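Handgeführte Greifer anschaffen: Womit muss ich rechnen?

Roboter & Automatisierung > Anschaffung und Planung

Hundside
31. Januar 2024

Hallo zusammen,
wir sind eine kleine Werkstatt für Montageaufgaben und wollen im Februar einen Platz einrichten, an dem Leute mit handgeführten Greifern Abläufe vormachen, die später ein Arm übernehmen soll. Den Arm kaufen wir erst nächstes Jahr. Bis dahin sollen zwei Plätze laufen, je ein Greiferpaar.

Bei den Greifern sind wir uns einig. Unklar ist mir alles drumherum: Tisch, Tragegurte, Marker, Kabel, Ersatzteile. Im Angebot, das mir vorliegt, steht dafür nur eine Pauschale, und die kommt mir niedrig vor. Was habt ihr extra gekauft, und was hättet ihr euch sparen können? Die Fläche beträgt 36 Quadratmeter, der Raum ist vorhanden.

Beste Grüße

2 Antworten

Brustetti
Stammmitglied, 471 Beiträge

Die Pauschale würde ich mir aufschlüsseln lassen. Bei uns fehlten darin die Ersatzbacken, die Markerwürfel und sämtliche Verlängerungen. Markerwürfel gleich in Reserve bestellen, die Kanten stoßen ständig irgendwo an, und mit einer abgeriebenen Fläche wird die Lage nicht mehr sauber erkannt. Wir haben für zwei Plätze 8 Würfel im Schrank und kommen damit hin.

Tisch: matt und einfarbig, Tiefe so wählen, dass man mit ausgestreckten Armen bis über die Mitte kommt. Unserer ist 140 cm breit, mehr braucht ein einzelner Platz nicht. Höhenverstellbar ist teurer, lohnt sich aber, wenn mehrere Personen abwechselnd arbeiten.

Gurte: nicht die billigsten. Wer eine Stunde damit steht, merkt den Unterschied an den Schultern. Breite Schultergurte mit verstellbaren Schnallen, und für jede Person einen eigenen Satz, sonst geht bei jedem Wechsel Zeit fürs Einstellen drauf.

Beim Kabel am Greifer auf die Länge achten. Es soll am Unterarm entlanglaufen und noch etwas Spiel haben. Zu lang ist aber auch schlecht, dann liegt die Schlaufe auf dem Tisch zwischen den Teilen.

Gegenstände nicht vergessen! Wir hatten dafür null Euro eingeplant und am Ende doch Lampen, Dosen, Werkzeug und Kisten gekauft. Gebraucht reicht völlig.

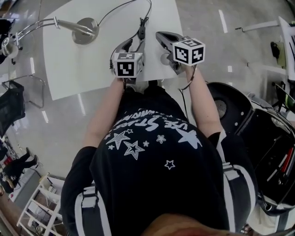

Ausgabe 8
Bei der Tischlampe hat man es gleich mit einem Stromkabel quer über der Platte zu tun. Solche Gegenstände würde ich von Anfang an in die Liste aufnehmen, weil man den Platzbedarf sonst unterschätzt. Der Lampenkopf ragt über die Tischkante hinaus, also rundherum Abstand lassen und keine zwei Tische direkt aneinander stellen. Auch Koffer und Stühle brauchen ihren Platz.

Fang
Neu hier

kauft lieber gebraucht, gibt genug. lampen kriegt man auf dem flohmarkt

Hundside
Fragesteller

Danke euch. Ich habe den Anbieter um eine Aufstellung nach Einzelposten gebeten und plane für die Gegenstände einen eigenen Posten ein. Bei den Gurten nehme ich pro Person einen Satz. Zum Höhenverstellen muss ich noch intern fragen, das sprengt vermutlich den Rahmen für den zweiten Platz.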